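Two-armed cells at Nevik learn small-parts handling from remote operators

Nevik has moved its training of two-armed robots into a larger hall at Stundirport, where operators spend their shifts steering pairs of arms through small handling jobs by remote control. The company said the first cells went into use in August and that it has recorded 2,833 demonstrations there so far.

Each operator sits at a bench with two hand-held leader arms. When the operator moves a leader, the matching arm in the cell moves the same way. Joint positions and camera pictures are saved together, and a run ends when the operator presses a foot pedal. Runs with a dropped part or a long pause are marked and kept in a separate folder. Of the total, 1,773 have been passed for use in training.

The jobs are short. Most take less than 30 seconds once an operator has had some practice. They include turning a cap, folding a strip of cloth, and passing an item from one gripper to the other in mid-air. The handover is the one that new operators find hardest, the company said, as both grippers have to hold the item for a moment before the first one lets go. If one arm pulls early, the item twists or falls.

Chains, cords and straps were added to the list this summer. A part with something hanging from it swings when it is lifted, and operators are told to wait for the swing to die down before bringing in the second arm. They are also told to grip the solid part and leave the chain free.

The software that learns from the recordings comes from Getivance, which has worked with Nevik on two earlier projects. The arms and their mounts were put together by Michalík, a machine shop that also built the enclosures. The walls of the cells carry printed panels, and the panels are changed between batches so that the software does not come to depend on one background.

Operators work in blocks of 18 minutes, followed by a break away from the bench. Nevik said it tried longer blocks at first and found that more runs had to be thrown out toward the end of each one.

Both grippers close on a small yellow plastic piece in one of the cells, with a thin metal chain hanging below it.

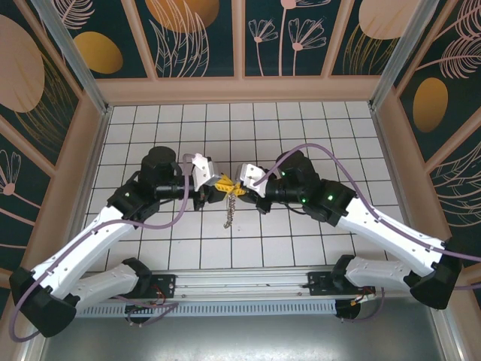

Next steps

Nevik plans to test the trained software on the handover job before the end of the year, first with parts that were used in the recordings and then with parts it has not met. An operator will stay at the bench during the tests and can take over either arm.

The company is also taking on more operators for the hall. Applicants do not need a background in robotics, and training on the leader arms lasts four days. Shifts start at 7 a.m. and 2 p.m.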